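Bedrooms! What's all that stuff for?

Kids' Corner, the quick read. By Siiri Sakalauskas

You spend loads of time in a bedroom. Mostly asleep, so you miss it. Let's have a look round a bed and the bits near it.

Why does a bed have so many layers?

Start at the bottom. Mattress. Then a sheet, tucked in tight or it ends up round your feet. Then a blanket or quilt. Then, in lots of homes, a bedspread over the whole lot.

The bedspread is a big cover for daytime. It keeps dust off the sheets, and crumbs too, if you're a crumb person. Lots of them have flowers printed on. Roses are an old favorite — your grandma has probly had one.

What makes a quilt warm?

Trick question. A quilt doesn't make any heat at all! You do. Your body is warm all night long, like a small slow oven. A quilt is full of tiny pockets of air, and air is really bad at letting heat escape. So your warmth stays in with you.

Plush stuff (the soft fuzzy kind) traps air in the fuzz as well. Stroke it one way, it looks dark. Other way, lighter. Try it. You can draw a face with your finger and wipe it out again.

Some people fold the quilt up in the morning and put it at the head of the bed with the pillow on top. Others spread it flat. Both fine.

Radiators

A lot of radiators have hot water going through them. The metal warms up, the air next to it warms up, and warm air rises. Cooler air slides in underneath and gets warmed too. Round and round it goes.

Why so often near a window? Windows are usualy the chilly part of the wall. The warm air going up meets the cold air coming down.

Don't pile clothes on a radiator unless a grown-up says OK. And never on an electric heater. Never.

Curtains

Two jobs. Keep light out when you want to sleep, keep heat in when it's cold outside. Thick ones do both better. In June, when it's light really early, you'll be glad of them.

Open them in the morning. Daylight tells your brain it's time to wake up, even if your brain argues.

Bars on windows?

Some windows have metal bars over all of them or just a part. They can help keep burglars out. Don't climb on them and don't hang things off them.

Folding! The quick way

T-shirt face down on the bed. Fold one side in, sleeve too. Other side the same. Now bottom up to the neck. Done.

Pants: one leg on top of the other, then in half, then in half again.

Heavy things go at the bottom of a pile, small light things on top. Do it backward and the pile flops over. A bed is a great folding table, it's big and soft and right there. Only trouble is you have to finish before bedtime.

Words to know

Bedspread — the top cover on a bed.
Motif — a picture or shape that's used again and again in a pattern.
Piping — a thin raised edge sewn around a pillow or cushion.
Pane — one piece of glass in a window.

Your turn

Go look at your own bed. Which layers has it got? Any motifs? Draw one and color it in, then send it to us by 6th May with your first name and age.
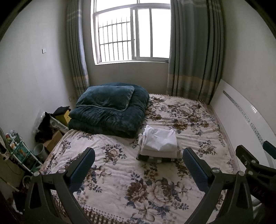

Put your drawing in a big envelope so it doesn't get creased, and ask a grown-up to help with the stamp. Felt tips, crayons, paint, all good. Next time: kitchens, and why wooden spoons don't get too hot to hold.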